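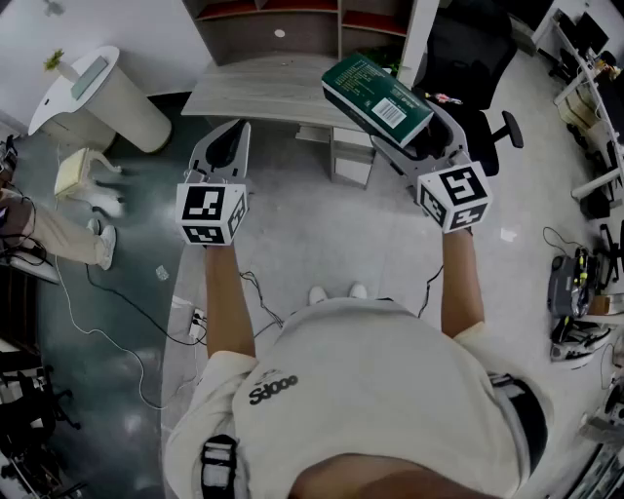 Two hand-held grippers, the right one holding a dark green box

4. Setting the time, date and alarm

Read this section before adjusting your Fuentealba wristwatch for the first time. It applies to all models fitted with the Clinus 29 movement. The movement number is engraved on the case back, below the serial number.

4.1 Crown positions

Position 0: crown screwed down. The watch is water resistant to 100 metres only in this position.
Position 1: crown unscrewed, not pulled out. Manual winding.
Position 2: crown pulled out to the first stop. Date and alarm.
Position 3: crown pulled out fully. Time; the seconds hand stops.

4.2 Setting the time and date

1. Unscrew the crown by turning it towards you until it springs free.
2. If the watch has stopped, wind it with 29 full turns in position 1.
3. Pull the crown out to position 3 and move the hands forward until the date changes. The watch is now showing the early hours of the morning.
4. Continue forward to 6 o'clock.
5. Push the crown back to position 2 and turn it away from you until yesterday's date appears.
6. Return to position 3 and move the hands forward, past midnight, to the correct time. For an afternoon time, pass 12 o'clock once more.
7. Push the crown in and screw it down firmly — do not use a tool.

CAUTION: Do not use the quick date change between 9 p.m. and 3 a.m. The calendar wheels are engaged during these hours and may be damaged. Such damage is not covered by the guarantee.

4.3 Setting the alarm

1. With the crown in position 2, turn it towards you. The red-tipped hand moves in steps of ten minutes.
2. Stop at the required time and return the crown to position 0.
3. Press the upper button once to arm the alarm.

Note: The alarm sounds within the next twelve hours. It cannot be set further ahead.

4.4 Servicing

Gaskets should be replaced every two years by an approved Statero workshop. When ordering a replacement crown, quote part number 853 and the serial number of the watch. Watches sent to the Prisham service centre should be packed without the presentation case.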